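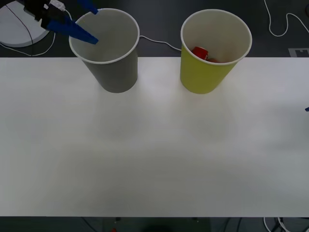
Paper cups, one gray and one yellow-green

Hi all,

Picking up the thread on what to serve at the Flarnport block party, because I finally have opinions and my lunch break is long enough to type them.

On Thursday the Westeck Street rep wrote:

> Last year we spent 439 dollars and a good third of it went
> on drinks. Half of those came home with us. Can we please
> cut back and just do big jugs of lemonade? Also, does
> anybody still have the folding tables? We had 6 at the
> last count and I can only find four.

I have the other two tables! They're in my garage behind the snow tires, and I can bring them over any evening after 7.

Now, the lemonade. I love the idea, but I did the jugs two summers ago and let me tell you, it's a long afternoon. You're squeezing, you're stirring, you're running home for ice, and by three o'clock there are wasps in everything. If we go that way I'd want lids on the jugs and at least two people taking turns. My recipe makes enough for 20 people and it doubles fine (go easy on the sugar the second time, it creeps up on you).

What I'd like is a mix — lemonade and water for the kids' end of the street, and a cooler of soda up by the grill.

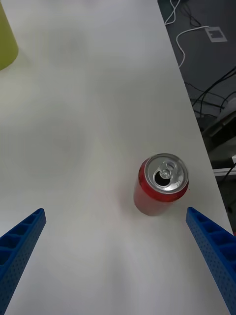

Photo: red soda can

The soda went fast last year, by the way. What came home was the sparkling water and that pear stuff, which I still have in my basement if anyone wants it. So I'd drop those two and keep the rest. The corner store on Rutel Avenue will take back unopened cases if you hang on to the receipt, and I'm happy to be the one who hangs on to it.

For cups, let's do different colors for different families again. My kids each lost theirs within ten minutes but at least we knew which ones to blame. There's a sleeve left over in the Xia Court shed, plus the paper plates.

One more thing: we have 59 households on the list now and I've heard back from maybe a third. If you're coming, please reply with how many and whether you can bring a salad or a dessert. We had nine pasta salads last time. I made one of them, so no judgment, but I'm switching to brownies.

See you out there!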